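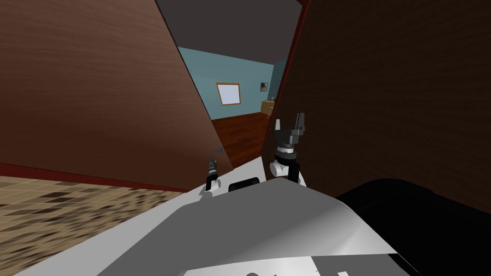 Wood panelling with a dark red skirting strip, small beige and brown floor tiles

Dark red skirting with wood panelling - will it make a narrow hallway gloomy?
Asked in Home & Decorating, Stedden

Hello everyone, I hope you don't mind a rather rambling one. We moved in at the start of March and the hallway is the last thing left to sort out. It has streaky brown wood panelling up both sides and I've grown fond of it, but the skirting is chipped white gloss and looks dreadful. My sister thinks dark red would be lovely. My husband thinks it will feel like the inside of a cigar box. The hall gets light from the kitchen end until 3 in the afternoon and then nothing much. Has anybody lived with a dark skirting, and did you regret it?

2 answers

Domingo Zúñiga
We've had dark red in our back passage for years and I'd do it again tomorrow. White skirting against brown wood draws your eye straight to every scuff, and with a dog and two bikes we had plenty of those! Do sand the old gloss properly first, though. I didn't, the first time, and it came off in strips like sunburn. Wipe it down, prime it, then two thin coats, and leave it overnight in between even if the tin says you needn't. I used an eggshell from Clevska and it has worn very well. As for the gloom, I'd change the bulb before I changed the colour. Ours was a miserable little thing and a warmer, brighter one made far more difference than paint ever did. Oh, and if your floor is a mottled tile, hold the colour card right down against it, on the floor, in the evening. Mine looked brown in the shop and nearly pink at home.

salinas_gran
Just paint it cream love, 10 minutes with a roller and you're done. Dark shows the dust.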